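We finally got rid of the dryer

Well, it happened! After one too many evenings of that squealing noise (and one scorched pillowcase), the old vented dryer went out the door and a heat pump model came in. I've had a few emails asking how I picked it, so I'm putting it all down in one go.

First off, I did not want to spend a fortune. I set myself a limit of 600 and ended up paying 591 at a little appliance place in Forville, delivery included. The salesman was very keen on a fancier Kavby with an app and a steam program, but I just can't see myself steaming shirts from the bus.

The big difference is time. My old one had a load of towels done before I'd finished the ironing, and the new one takes its own sweet time, a good bit longer than the label on the door promises. I was cranky about that for a week and then I started putting it on after supper and stopped noticing. The laundry closet doesn't turn into a sauna anymore either, and I was able to block up that drafty old vent hole, which I've wanted to do since we moved in!

A few things I wish I'd checked beforehand. Measure the doorway as well as the closet (we had to take the door off its hinges, and Henk Prins from next door had to come hold the other end). Look at which way the door swings. And ask where the water goes, as mine has a tank at the top left that needs emptying every 2 loads unless you run a hose to the drain.

The lint filter is a double one, and the inner half is fiddly. I rinse it under the tap when it starts looking gray and let it dry overnight on the windowsill.
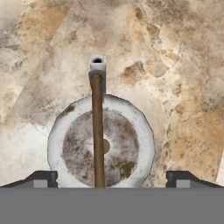

I still hang the sweaters up, though. No dryer is getting near those again after last November.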